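From: Morfudd Beddoe
To: Mostyn Transport Users list
Subject: Re: The footbridge and the 261

Dear all,

Thank you, Lefteris, for setting it out so clearly, and sorry to be slow in answering (we've had the grandchildren, and you know how that goes!).

Lefteris Mavromatis wrote:
> The county wants to close the footbridge at Mostyn for 30 weeks
> from October. The 261 would be sent round by the top road, which
> adds 8 minutes each way. Do we object, or ask for something better?

I'm for asking. The bridge does need doing, I've been saying so since the handrail went, and I'd hate us to be the people who held it up. But eight minutes is a lot when you have a train to catch, and I do worry about the schoolchildren coming down off the 1530 with no way over except the long walk by the road.

Llinos Lougher tells me the contractors, Tralix, put in a temporary crossing when they did a job like this one near her sister's, and it was perfectly decent, even with a pushchair. Could we ask them for the same? Dionysis has offered to draft the letter, bless him, and Hywel will read it over for the Welsh.

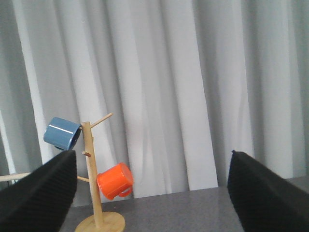 What I'd like from everyone

- Your usual bus or train, and whether you could manage with the later one.
- Any trouble you've had with the steps, however small it seems.
- A yes or no to the temporary crossing.

Reply to me or to the list, I don't mind which.

Warmest wishes to you all,
Morfudd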